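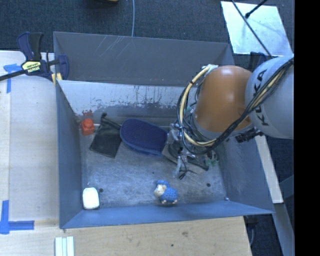
The sheep with the blue wool, and other small things in the metal bin.

The Wisbridge Small Things Collection
Gallery page 6

The collection is made up of ordinary objects that people had in drawers, coat pockets and the bottoms of toy boxes. It started in October with one carton from the Osero thrift store and now has 366 catalog entries. Most of the things are worth very little. They were picked for being small, easy to handle and different from each other in shape and feel.

This page covers soft things, plus a few hard ones that are usually kept with them. Notes are by Marietjie Magagula, who also keeps the catalog. Items are listed under the names we use on the shelf labels, and those names are sometimes a best guess.

Sheep, plush
Entry 235. Blue knobby wool, pale beige face and legs. It came from a family in Wisbridge whose children had outgrown it. It is the most requested item in the collection and the first one most visitors ask to hold. We have had offers to swap it for a larger sheep and have said no. Please don't pull at the wool - the loops catch on rings and watch straps.

Drawstring bag, black
Flat cloth bag with a thin drawstring. It was donated with a pair of sunglasses that we did not keep. Bags are harder to store than they sound, because the strings work their way around everything else on the shelf. We now keep each bag in its own tray. If you borrow this one, lay it flat when you return it and don't knot the string.

Blue oval, padded
Navy blue, with a fine dotted pattern. The donor did not know what it was. The catalog says "insole or slipper" and will keep saying that until someone can show us a matching one. Two visitors have suggested a travel slipper, and one was sure it was part of a shoe. Write to us if you recognize it.

Red block with stud
A toy building piece, round in section. It arrived loose, with no set and no box. We have tried it with several other toy blocks in the collection and it fits none of them well. It is stored with the soft things because it came in the same carton and was entered on the same day.

White block, rounded
Entry 453 in the old numbering, which skipped a lot of numbers and is no longer used. It may be an eraser or a piece of foam. We have not tried it on paper, as that would wear down the corners. There is a similar one in the stationery drawer, so check the label before putting either of them back.

About the groups

Soft things are shelved by what they are covered with: plush, knit, woven cloth, foam. Size was tried first and did not work, because a plush toy can be pressed down to half its height and then ends up on the wrong shelf.

Hard things are shelved by shape. Round pieces have a lipped tray so they can't roll off. Anything that has lost its other half, such as a lid or a single glove clip, goes in the Xenos cabinet, which is the tall one by the door. The cabinet was bought secondhand and the name was already on it.

Fabric items are checked for loose threads twice a year. Plush is brushed with a soft clothes brush and wiped with a damp cloth. We don't machine wash anything, after an early accident with a knitted rabbit.

Giving something to the collection

We are short of soft things in green or yellow, and we would like more small bags with zippers. We have plenty of key rings. Items should fit in one hand and have no batteries, glass or sharp edges. A short note about where the thing came from is welcome, even if the note only says "back of the car."

Donations can be left at the front desk of the Veken building on weekday mornings. Please put your name on the bag if you want to be listed in the catalog. Anything we can't use goes back to the Osero store at the end of the month.

Other pages in this gallery
Page 5: Kitchen drawer things
Page 7: Boxes, tins and lids
Page 8: Things with one part missing

Page updated March 3, 2019. Corrections to Marietjie Magagula at the Veken building.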